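Evaluation report: Lellen two-arm sorting kit, supplied by Rukitz
2 April 2022

## Scope

The Kisine equipment office reviewed the Lellen kit over 29 working sessions. The kit was bought at the list price of 3000 dollars, and the supplier had no part in the tests or in the writing of this report. The purpose was to establish whether the kit is suitable for training rooms where staff teach light handling tasks, chiefly the sorting and clearing of household waste.

## Contents and assembly

The kit comprises two arms, two grippers, cabling, a power unit and the control software. Assembly by one technician took most of a morning. The printed guide is clear on mounting and weak on cable routing, and it does not state how much slack to leave at the wrist. Our technician, Oduor Mussa, had to redo the right side after the cable pulled tight at full reach. Rukitz answered our written query within two days and has said that the guide will be revised by December.

The software installed without difficulty on two of our three computers. The third required an updated driver, which the supplier provided on request.

## Performance

A total of 2332 pick attempts were logged. Cloth and soft plastic bags gave the best results. Empty bottles were less dependable, particularly when they lay on their sides against the wall of a container. Thin wrappers were the poorest category, and small labels could seldom be lifted unless they were stuck to something larger.

Reach is adequate for a bucket placed between the arms. The user must set the bucket at a suitable height, and the kit includes no stand for this purpose. The grippers hold fabric firmly but leave creases in it, a minor matter for waste and a more serious one for laundry.

Noise was acceptable for a shared room. Both arms became warm at the lower joints during long sessions, and we recommend a pause every hour.

The bucket trials used mixed contents: plastic bottles, wrappers, a black bag and pieces of cloth. A light blue cloth with white lettering is held in the right gripper, over the rim of the bucket.

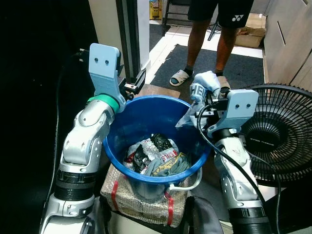

## Support and warranty

The warranty covers the arms for two years and the grippers for 7 months. The shorter term is a concern, as the grippers take most of the wear. Spare grippers are sold through Rutkowska only, and delivery of our single order was slow.

## Recommendation

The office rates the kit as suitable for supervised training use. It is not recommended for unattended work. Buyers should budget for a stand and one spare pair of grippers. Questions about the test log may be sent to Leszek Zalewska at the equipment office.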